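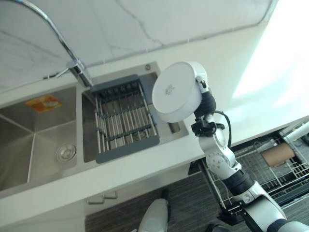
I bought the Flanton water filter jug in February, after many years of saying that I do not need one. The water in Skaltiritz is safe to drink, but it is very hard, and my tea always had a thin skin on the top. I looked first at the filters which you fix to the tap. With a tall gooseneck faucet standing between two basins, as in the photo, I did not want a heavy piece hanging on the end of the spout, so I decided for a jug. I have used it every day for five weeks and I think now I can say something useful.

The jug holds enough for me for one morning. It is made of clear plastic and the lid is gray. The lid has a small door for filling, and this door is the part I like least. It opens by the pressure of the water, but when the pressure is low the door stays half closed and the water runs down the outside. I now take the lid off completely. It is one more movement, but my sleeve stays dry.

Filtering is slow. One full top part needs 18 minutes with a new cartridge, and after one month it needs a little more. The seller, Desside, writes on the page that it is "fast flow". I would not call it so. If you fill it before bed, you will not notice.

The taste is better. Plain cold water from the jug is softer, and the smell of chlorine is gone for me. With tea I see the biggest difference. Black tea is clearer and the skin is almost not there, only a few small spots if I forget the cup for a long time. 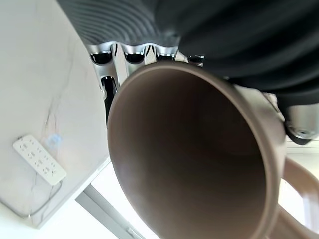 The brown mug, good for a long black tea.

About the cartridges I am less happy. They come only in a pack of six and you must let a new one lie in cold water before the first use. The instructions in the box are very short and do not say for how long. I wrote to Desside and got the answer after 72 hours: until no more bubbles come out. It was a polite answer, but this sentence should be printed in the box.

Cleaning is easy except for the handle. It is hollow, and a little water stays inside. I turn the jug upside down overnight once a week.

My sister has the Tzanetos glass jug, which is nicer on the table but much heavier when full. For a person with weak wrists I would choose the Flanton.

Four stars from me. I took one star away for the lid.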